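From: Ok-hee Nam
To: Clornley Allotments list
Date: December 2019
Subject: Re: Re: Water butts, again

> Could someone explain why the Dirwood side gets 2 standpipes and we get
> a hosepipe ban and a stern notice? Also the trough by the Lukgate path
> has gone green again. I am not drinking it, but the dog is.

Two standpipes, yes, one of which has been turned off since February, so please don't all march over there with cans. I rang the water people and was 324 quid's worth of patient with them, that being the bill they'd like us to pay for a leak on the far side of the fence. The meter says 2,417 and they say it should say something else. They wouldn't tell me what.

Until that's settled, rainwater. The Verbruggen shed has a perfectly good roof and a gutter that empties onto the rhubarb, which has never looked better and doesn't deserve it. If two people with ladders could come forward we'd have a butt under it before the frost. I own a ladder but I've been asked not to use it.

As for the trough: scrub it, leave the lid on, and keep the dog on your own side.

Somebody also asked what counts as too scruffy for the seed-potato swap. I'd take any tub that stands up by itself. Scuffs are fine, and so is a hole in the bottom, potatoes being less fussy about drainage than we are. 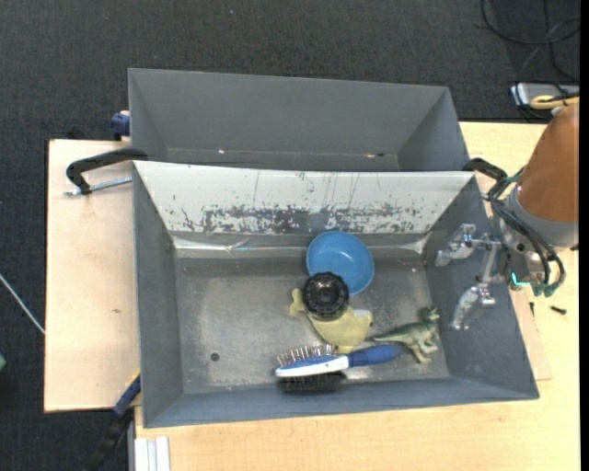

*Grey bins, the near one well scuffed and with a small round hole in the bottom.*

Labels on your varieties this time, please. Last year I grew eleven weeks of something called "the nice ones".

Ok-hee
Plot by the compost, downwind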